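The cable that shortened itself

A bin-picking cell at Wastbridge stopped 6 times in one August week. The fault log blamed the gripper each time. The gripper was sound.

The stop always took the same form. The arm descended into the bin, closed on an item, began to lift and turn the wrist, and then lost contact with the gripper. The controller did what it had been told to do on loss of contact, and held everything where it was. An operator pressed reset, the gripper answered at once, and the cell ran on, sometimes for the rest of the shift.

Faults that clear on reset tend to be tolerated. Hsin-yi Huang, who runs the cell for the sorting firm Prilleo, tolerated this one until Monday, when the arm stopped with a tin held above the bin wall and the gripper let go of it as the power was cycled. The tin fell outside the bin, on the side where people stand. It hit nothing. The incident was entered as a near miss, and a near miss at Wastbridge takes the cell out of service until a cause is written down.

The first suspect was the gripper's own electronics. The unit was swapped for the spare, and the spare failed the same afternoon. The second suspect was the power supply, which was put on a recorder and showed a flat line through two further stops in testing. The third was software. Plodeo, which wrote the picking program, had issued an update in the same month, and for a day and a half the two firms exchanged log files in a tone that grew steadily more formal.

Chak-lun Choi, an engineer at Plodeo, settled the matter by plotting wrist angle against time for every stop. The picks differed in weight, in position in the bin and in hour of the day. The wrist angle did not differ much at all. Every stop came with the last joint turned past 150 degrees from its rest position, and most came while it was on its way to 167, the limit set in the program.

Attention moved to the outside of the arm. The gripper on this cell is fed by cables that run along the links, held at intervals by straps and ties. Between two fixed points a cable has a fixed length. If the joint between those points turns, the path the cable must follow grows or shrinks, and a loop of slack is left to take up the difference. The straps decide how much slack there is, and where it can go.

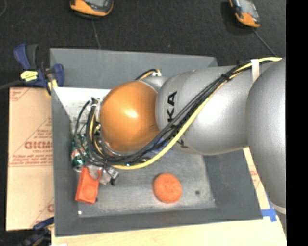

Roland Bunting does not accept that the straps deserve the blame. A tie is put on by a person, he argued when the findings were passed round, and the person had no drawing to work from. He would have the report name the missing drawing as the cause and the tie as the place where it showed.

The report names both. The sequence it sets out is short. A tie had been renewed during routine work and placed further along the link than the one it replaced. The loop at the wrist was left smaller as a result. At most angles this made no difference. Past 150 degrees the loop was fully used up, and the pull passed directly to the gripper's connector, which has a friction fit and no latch. The contacts parted for an instant. When the arm stopped, the load eased and the contacts closed again, so that every inspection found a connector that looked properly seated.

Continuity tests had been carried out twice and passed twice, both times with the arm parked. The test that failed was done by Li-hua Chien, with a meter clipped across the pair and the wrist turned slowly by hand control. She recorded the break at 152 degrees and could repeat it at will. The work took less than an hour, including the time spent finding longer test leads.

Two safety points were dealt with separately. The first was the release of the tin. The gripper had been set up to open when power returned, a setting meant to spare the fingers from starting under load. It has been changed so that the fingers stay as they are until an operator commands otherwise, and the restart procedure now requires the arm to be lowered over the bin before power is cycled. The second was the position of the operator at reset. The button was within arm's reach of the bin. It has been moved back to the guard post, and a line has been marked on the floor.

The cable itself was rerouted in a morning. The strap positions were found by turning every joint to its limit in both directions and letting the loops settle before anything was pulled tight. Each position was then marked on the arm with paint pen and entered on a drawing, the first the cell has had. The connector was replaced with a screw-locked type. A latched connector on a cable that is too short will damage the cable instead, so the two changes were made together and are to be checked together.

The program was also altered. The wrist limit came down from 167 degrees to 100, which costs a little time on picks near the walls, where the arm must now approach from the other side. Huang wants the old limit back once the new routing has proved itself. Wing-yan Choi, who signs off the cell's safety file, has asked for a full month without a stop first.

One matter is still open. Onu, a smaller cell in the same building, uses the same gripper and the same friction-fit connector. Its wrist has never been driven beyond 100 degrees, and it has no cable drawing either. It is due to be inspected with the joints moving.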